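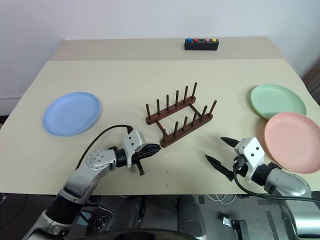 **pegboard_pat** · June 8, 2020 · Kitchen & Storage › Dish racks

Okay, wooden dish rack people, I need opinions. I've been living with one of those dark brown peg racks, the kind with two rails and six pegs on each, and I love how it looks. No wire, no rust spots, no rubber caps that fall off and vanish behind the sink. But it's just the rails and the pegs. There's no tray under it, so I've been parking it on a towel, and the towel is always damp by dinner.

My other question is plates. I have the round plastic ones in light blue, mint green and salmon pink (we're hard on dishes here) and they're so light that I keep bumping them crooked. Does anybody leave a gap between them or do you fill every slot?

---

**Rilurside_Renter**

Fill every slot! I've got 182 square inches of counter next to my sink, yes I measured, and I'm not giving any of it to air.

As for the towel, get a boot tray. Ugly but it works, and you can tip the water right into the sink.

---

**soapdish**

> Fill every slot!

Nope, sorry. Plastic doesn't dry like ceramic does. It holds little beads of water forever, and if the plates are close together they'll still be wet when you go to put them away. I leave an empty slot between each one and it made a huge difference at my place.

Also turn the rack. If it's sitting at an angle to the counter edge you can slide a plate in from the side without twisting your wrist. Took me 3 years to figure that out, which is embarrassing.

---

**pegboard_pat**

The angle thing is smart, I'm stealing that. And I think I'm with you on the gaps – when I load them tight I always grab two by mistake.

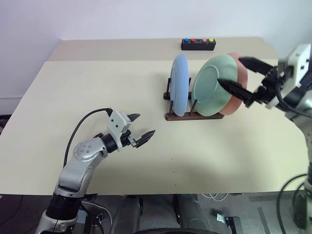 What I haven't settled is which way they should face. I used to put everything in the same way around, all the bottoms to one side, and then my kid loads it any old way and the plates dry fine regardless. The foot ring on the bottom does hold a little puddle if it goes in wet though, so lately I give each one a shake first.

---

**Rilurside_Renter**

Bottoms to the left, always. I will not be taking questions.

---

**tilell_tom**

Coming at this from the wood side. Is yours oiled or varnished? I had a Fonseca rack that was just stained and the ends of the pegs went fuzzy by November. Sanded it, food-safe mineral oil, good as new. The Rinora one I have now came sealed and I haven't touched it.

If you oil it, do the crossbars at the ends too. Everybody skips them and that's where mine split.

---

**soapdish**

Mineral oil on something that sits in water all day? You'll be redoing it every 3 weeks. Just dry the rack off at night.

---

**tilell_tom**

Once a month for me, five minutes with a rag. I don't mind it.

---

**pegboard_pat**

No idea what the finish is, to be fair. It was secondhand. I'll put a drop of water on a rail tonight and see if it soaks in. Boot tray is on the list too, if I can find one that isn't black.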